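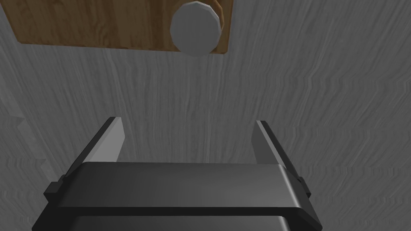
Étalonner un capteur d'humidité capacitif avec des solutions salines saturées

Niveau : intermédiaire
Version du document : 4, révision de novembre
Rédaction : Shabnam Shaikh. Relecture : Khang Lục

Objet

La procédure s'applique aux capteurs capacitifs à sortie numérique ou 0-10 V utilisés en suivi d'ambiance (réserves, ateliers, locaux techniques). Elle ne convient ni aux hygromètres à miroir refroidi ni aux sondes exposées à des solvants. Le principe est connu : au-dessus d'une solution saturée de sel, dans un volume clos et à température stable, l'humidité relative se fixe à une valeur qui dépend du sel et, dans une moindre mesure, de la température.

Matériel

Deux bocaux de verre à joint, d'un volume compris entre 200 et 500 ml
Chlorure de sodium pur, sans iode ni antiagglomérant
Chlorure de magnésium hexahydraté
Eau déminéralisée
Deux passe-câbles en caoutchouc
Un thermomètre de référence, résolution 0,1 °C
Mastic butyle

Le sel de table est à proscrire. Les additifs modifient l'équilibre et l'écart obtenu n'est pas reproductible d'une marque à l'autre.

Étape 1 – Préparer les solutions

Verser le sel dans le bocal sur deux centimètres, puis ajouter l'eau par petites quantités en remuant. On cherche la consistance d'un sable mouillé, avec une mince pellicule de liquide en surface. Des cristaux non dissous doivent subsister pendant toute la mesure. Si tout le sel se dissout, la solution n'est plus saturée et il faut en rajouter. Le chlorure de magnésium absorbe rapidement l'humidité de l'air : refermer son emballage entre deux prélèvements.

Étape 2 – Installer la sonde

Percer le couvercle au diamètre du passe-câble, ébavurer, monter le caoutchouc et introduire la sonde. L'élément sensible se place à mi-hauteur du volume d'air. Il ne doit toucher ni la paroi ni la solution – une seule projection de saumure suffit à fausser durablement un capteur sans filtre. Compléter l'étanchéité au mastic.

Étape 3 – Stabiliser

Laisser reposer les bocaux dans une pièce sans ensoleillement direct, à 22 °C. Une enceinte isolée améliore nettement le résultat : un écart de un degré entre l'air et la solution déplace la lecture de plusieurs points.

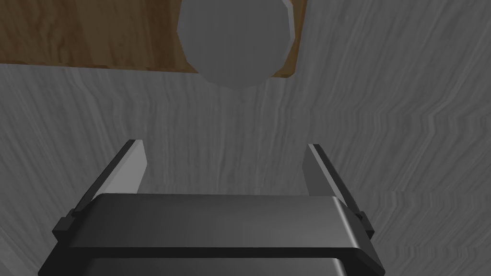 Relever la valeur toutes les quinze minutes. La mesure est considérée comme stable lorsque trois relevés consécutifs ne diffèrent pas de plus de 0,2 point. Avec les sondes Clastus à filtre fritté, compter une nuit complète ; les modèles nus se stabilisent plus vite.

Étape 4 – Relever les deux points

Valeurs de référence à retenir entre 20 et 25 °C :

Chlorure de magnésium : 33 % HR
Chlorure de sodium : 75 % HR

Commencer par le point bas. Dans l'autre sens, l'hystérésis de l'élément sensible allonge la stabilisation.

Étape 5 – Calculer la correction

Soit B la lecture au point bas et H la lecture au point haut. Le gain vaut :

G = (75 – 33) / (H – B)

Et le décalage :

D = 33 – G × B

La valeur corrigée s'obtient par : HR = G × lecture + D. Pour B = 35,0 et H = 78,0, on trouve G = 0,977 et D = –1,19. Conserver au moins trois décimales pour le gain.

Sur les enregistreurs Retamal, saisir G dans le registre 115 et D dans le registre 223, puis redémarrer l'appareil. Les versions anciennes du micrologiciel n'acceptent pas de décalage négatif ; dans ce cas, appliquer la correction à l'exportation des données.

Limites

Un gain inférieur à 0,9 ou supérieur à 1,1 indique en général un élément contaminé ou vieilli. Remplacer la sonde. Deux points ne renseignent pas sur la linéarité. Au-delà de 85 % HR, ajouter un troisième bocal au sulfate de potassium (97 % HR).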